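4.2 What incident reports do and do not tell us about crowd behavior

Most of the published work on objects thrown at cricket fielders begins with the incident report, and most of it trusts the report too much. A report exists when a player complains, an umpire notices, and a ground official writes something down. Each of these steps depends on people who have other things to do. A fielder who is hit by a plastic cup and says nothing leaves no trace. A fielder who is missed by a cup, but who is already angry about a dropped catch, may produce a full page.

We make this point early because the Cesville records, on which this section depends, have been cited in support of claims they cannot carry. The set contains 1544 spectator complaints and steward notes from matches at the main ground. It has been described elsewhere as a record of crowd misconduct. We think it is better described as a record of what stewards chose to write about crowd misconduct, and the distance between the two may be large.

Three problems deserve attention. The first is the boundary. Stewards at Cesville are placed at fixed points along the rope, and reports cluster near those points. Chantharasri reads the clusters as evidence that trouble gathers in the lower stands on the east side. It may well. But the east side also has more stewards, and her analysis does not correct for this. When we weighted the reports by steward hours, the east side lost most of its lead, and in one season it fell behind the members' end altogether.

The second problem is timing. The common belief among ground managers is that throwing begins late in the day, once the bars have been open for some hours. Reports do rise after 4 p.m. So does the number of stewards on the rope, who are moved there from the gates at tea. We could not separate the two effects with the data we have, and we doubt that earlier authors did so either, though several write as if they had.
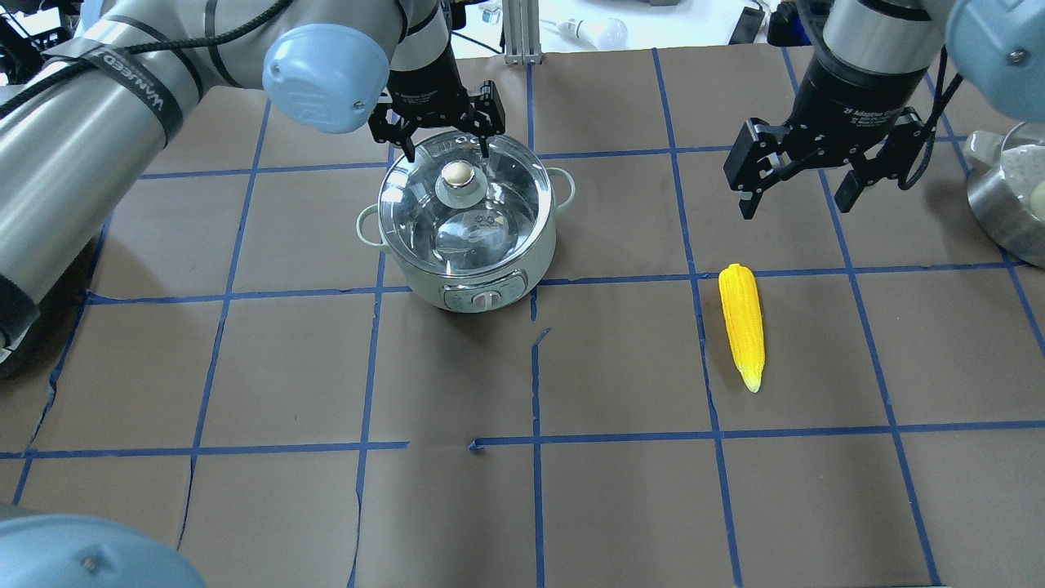 Figure 6. Gripper fingers at the lid of a mint-green cooker on the gridded table.

The third problem is the word "object." The Cesville form has one box for it. Into that box have gone cups, coins, food, rolled programs, tennis balls, and on one occasion "language." Coders in the original project grouped these into soft and hard items, and severity scores were built on top of the groups. We recoded a sample of 200 reports without looking at the original labels. Agreement was poor for anything described only as "bottle," and that was the most frequent single entry. A full bottle and an empty one are very different things to have coming at your head, and the form does not ask.

None of this means that the problem is made up. Players describe it in interviews with a consistency that is hard to dismiss. What it does mean is that a rise in reports, taken alone, should not be called a rise in throwing. The season after the league sent out its new guidance, reports went up sharply. The guidance told stewards to report more. We find it odd that this has been treated as a puzzle.

4.3 The Brendis intervention

The Brendis program is the best known attempt to change behavior in the stands. It combines text-in reporting, seat-level warnings on the big screen, and a short message read by a player before the start. Its backers have claimed a large effect. The claim comes from a before-and-after comparison at a single ground, with no control site, in a summer when two of the most heavily attended days were lost to rain. Fewer people in the seats will throw fewer things, with or without a message.

Somboon's evaluation is more careful than the rest and deserves credit for publishing its interview guide in full. Even so, the survey attached to it was handed out at the exits, to people who were leaving in good order and willing to stop. Up to 200 forms were returned per match, and the author does not say how many were refused. Those who had been removed from the ground earlier in the day were, of course, not at the exits to be asked.

We also have doubts about the outcome measure. Respondents were asked whether they "felt the crowd was respectful to fielders." People sitting high in a stand cannot hear what is said at the rope, and many of them were not looking. A yes from row forty tells us little - perhaps only that the home side was batting well. 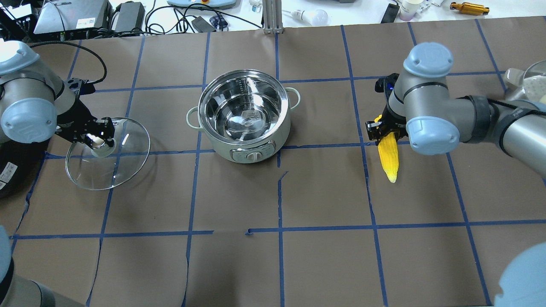 Nilsuwan Department of Sport and Crowd Studies

Text-in reporting raises a separate concern. At Jodotis, where a similar line was tried in April, ground staff told us that a good share of the messages dealt with blocked views, slow bars and a broken hand dryer. These were counted as contacts and appear in the yearly total as use of the service. A reader who sees only the total would assume that the line had uncovered a great deal of abuse. We asked for the breakdown and were given it for one match only.

There is one result in this literature that we are inclined to believe. Where a fielder is moved away from the rope after a first incident, second incidents in the same session are rare. The finding appears in the Cesville notes and again at Jodotis, and it does not lean on the severity scores. It is also a slightly depressing finding, as it places the cost on the team being thrown at. Captains we spoke with were divided. Some would move the player at once. Others said that doing so gave the crowd what it wanted, and that they would sooner stop the match and wait for the umpires.

Umpires, for their part, have the power to halt play and seldom use it. The notes usually record a talk with the captain, a word with the senior steward, and a restart. Whether a longer stop would change anything is not known. It has not been tested, and the opinions offered in its favor come mostly from people who do not sell the television rights.

For the analysis in the next section we therefore drop the severity scores, keep the steward-hour weights, and treat "bottle" as missing unless the note says more.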